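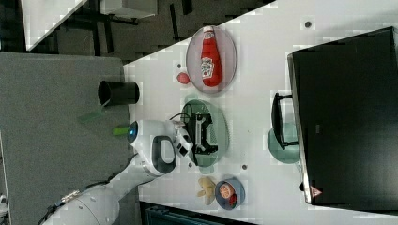
Oona Rantala would like to see the failures. A demonstration that goes well, she told the Mondier working group in June, shows that a robot can do a job once, and a buyer needs to know how often it doesn't.

Her remark now opens the Mondier guidance on testing table-top robot arms, published today, 12/10/2021. The guidance covers arms that pick up, move and put down household items such as plates, bowls and bottles. It sets out what a supplier should write down before, during and after a test, and what it should stop claiming until it has done so.

Mondier, which reviews automation claims on behalf of buyers, says the sector has been marking its own homework for too long. The group looked at the records of 1,212 test runs handed over by suppliers and found that many could not be repeated by anyone outside the room. Start positions were missing. Runs in which a person had nudged an item back into place were logged as successes. In two sets of records the word "autonomous" was used for work done by an operator at the controls.

Under the new guidance, a supplier should:

State who or what was controlling the arm during each run.
Fix the number of runs in advance and report all of them, dropped items included.
Record where each item was placed at the start.
Count any run in which a person touched an item as a failure.
Say which items were real and which were stand-ins, as a toy that weighs next to nothing tells a buyer little about a full bottle.
Keep warning labels in view and uncovered on any appliance within the arm's reach.

The last point drew the most argument. Protberg, one of the firms consulted, wanted it left to the site's own safety rules. Mondier kept it in, on the grounds that site rules are often written before the robot arrives and rarely looked at again.

The guidance is voluntary, and Mondier does not pretend otherwise. It carries no certificate and replaces no legal duty, including the duty to carry out a risk assessment. "We have seen plenty of badges in this trade and we didn't want to print another one," a spokesperson said. "If a supplier follows this and the numbers come out poor, that is a useful result. We suspect some of them will come out very poor."

Turunen and Gravine have agreed to test against the guidance and to publish their full logs. Protberg has not yet decided. Mondier will list which firms have published and which have not, and will review the text after four suppliers have reported.

The guidance is free to download from the Mondier website. Printed copies can be ordered from the press office, which will also take questions about the test records.

ENDS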